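4.3 Reprogramación de una vista en Skestier Sala

Aplicable a los juzgados de la circunscripción de Prorville con perfil de secretaría o superior.

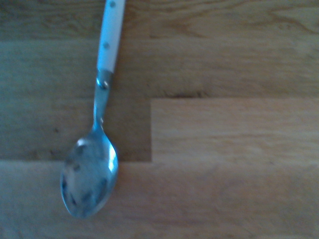
El aplazamiento de una vista penal no elimina el señalamiento original. El sistema lo conserva con estado «Suspendido» y crea un asiento nuevo vinculado al mismo número de causa.

Antes de empezar, compruebe que la resolución que acuerda la suspensión está firmada y cargada en el expediente. Sin ella, el botón Reprogramar permanece inactivo.

1. Abra Agenda > Señalamientos y busque la causa por número.

2. Seleccione la vista y pulse Reprogramar.

3. En Motivo, elija un código de la lista. El código 16 (petición conjunta de las partes) exige adjuntar ambos escritos.

4. Indique la nueva fecha, la hora y la sala. Si la sala está ocupada, el campo aparece en rojo y no se puede continuar.

5. Si el juicio depende de la vista previa, marque Arrastrar actos vinculados. El juicio pasa a «Pendiente de fecha».

6. Revise la relación de citados y pulse Confirmar.

Nota: las citaciones se generan en lotes de 100 como máximo. En las causas con jurado, los candidatos forman un lote aparte, que debe emitirse desde Jurado > Convocatorias.

Nota: el módulo de notificaciones Tawfik envía los avisos a las 16:00. Los cambios confirmados después de esa hora salen el siguiente día hábil.

PRECAUCIÓN: si el acusado está en prisión preventiva y la nueva fecha supera en más de 90 días la anterior, se muestra el aviso P-4. No lo cierre sin dar traslado al juez. El aviso no bloquea la operación y no vuelve a mostrarse.

PRECAUCIÓN: la orden de traslado al centro de Norholm no se anula de forma automática. Cancélela en Traslados > Órdenes activas y emita otra con la fecha nueva.

7. Imprima la diligencia de constancia e incorpórela al expediente.

Para deshacer una reprogramación ya confirmada, véase el apartado 4.4.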